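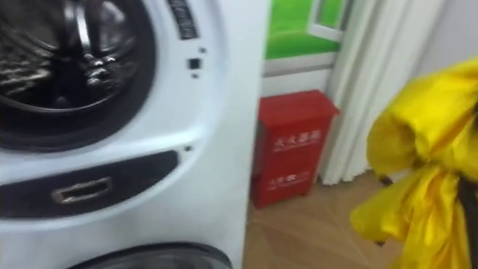 laundry bot update, been a minute. thread

arm is back on the cart after I stripped the shoulder mount in July. new bracket printed at 50 percent infill, should of done that the first time

whole job: get clothes to the washer, open door, stuff in, close door. that's it. still hard

2/ door is the worst part. round glass, shiny drum behind it, depth sensor hates both. I get a big hole in the point cloud right where I want to reach

so I quit looking for the drum. now it fits a circle to the dark rim and aims for the middle. way better

3/ cloth drives me nuts. yellow stuff is easy to find against a tan floor or a white curtain, any dumb color threshold gets it. then it bunches up and the grasp point is nowhere near where I thought

22 tries last night. 3 dropped halfway, 2 snagged on the wrist cable. rest ok

4/ wrist cable is getting rerouted thru the forearm. ordered a longer one from Traston, shipping is slow

5/ camera blur when the head turns is bad too. shorter exposure helps but then I need more light. might just make it stop, look, then move. boring but fine

6/ code is in the Grullside repo, branch is called door-first. dont use main, main is broken

next up is teh handle pull. gripper pads are too slick for it, trying bike tube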